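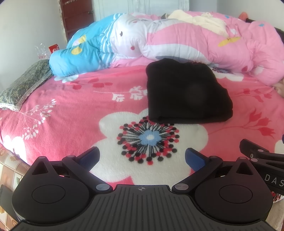
About Zusteo

Zusteo makes hand-held grippers and the kit that goes with them, for people who want to teach robots to do housework. Small firm, one floor, lots of laundry. We started in Harnia with a bench and a borrowed drill press, and moved to the Bundgaard building when the bench ran out.

What we sell

The Kidel kit. Two hand-held grippers, a charger, spare finger pads, a carry case and the software to get your recordings off and sorted. You hold the grippers, do the job – fold a top, make a bed, put the towels away – and the recording goes towards training a robot arm to do the same. No robot needed at your end.

Kit price is £429, delivery on top. Spare pads come in packs of 12. Pads do wear, mostly on towels and denim, so get a pack with your first order if you plan to record every day.

What we do besides

Recording service. Send us a task list and we do the work in real homes, proper bedrooms and kitchens with people's own bedding and clothes. Folding is most of it at the moment. Minimum booking is 3 days. Files are usually with you in a week, longer if you want every clip labelled by hand.

Training. Half a day, at yours or ours. Most people get the hang of the grip before lunch, thin fabrics take longer. Bring a T-shirt you dont mind creasing.

Repairs. We mend every Kidel we've sold, incuding the first batch with the stiff joints (sorry about those). Post it back with a note saying what it's doing wrong.

Who we are

Seven of us. Two on the hardware, two on software, the rest out recording or packing boxes. Everybody does a turn on folding, it's how we find out what needs fixing. The wider pads we brought in this July came out of one very long week of fitted sheets.

Who buys from us

University labs, mainly, plus a few small robot firms and one care home group trying out bed-making. Happy to lend a kit for 7 days before you buy – you pay the postage.

Getting in touch

Use the contact form or ring the workshop, mornings are best. Visits by arrangement. Parking is round the back, ignore the sign for the old tile shop.

Page last updated Wednesday, October 16, 2024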